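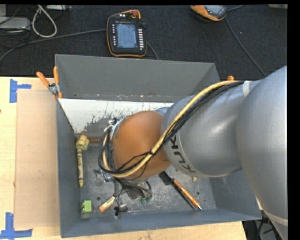 Fig. 1. Gray metal bin on a light wooden table.

Containers and Storage, Unit 3: How Much Does a Box Hold?
Notes by Darmawan Chong

Welcome back! February is volume month, and I love this unit, since you can do half of it in your own kitchen (and please do).

Volume is the space inside a container. For a box with straight sides, multiply length by width by height, always measured on the inside. A bin with thick walls can look huge and hold surprisingly little!

Worked problem. The Pakness crate is 20 cm long, 14 cm wide and 10 cm high inside.
20 x 14 x 10 = 2,800 cubic centimeters
One liter is 1,000 cubic centimeters, so the crate holds 2.8 liters.

Sloping sides. Plenty of bins are wider at the top so they nest. Averaging the top and bottom areas and multiplying by the height gets you close, and for a gentle slope it's very close. For the exact answer use the frustum formula from Unit 2 - it looks scary, but it's lovely once you've drawn it out.

Filling with real things. Round objects leave gaps. Pour marbles into a jar and they take up about 60 percent of it, and the rest is air! Shake the jar and the level drops a little. Rice does the same, which is why we tap the measuring cup in the Wirnbridge lab.

Try these:
A Murthy tub has a base of 700 square cm and straight sides 3 cm high. Find the volume in liters.
A Bornis bucket holds 3,242 ml and you pour in 2,372 ml. How much room is left?
Find any box at home, guess its volume first, then measure. Bring both numbers, especially if your guess was wild.

Reading for next time: surface area, first two sections. Bring scissors and a cereal box.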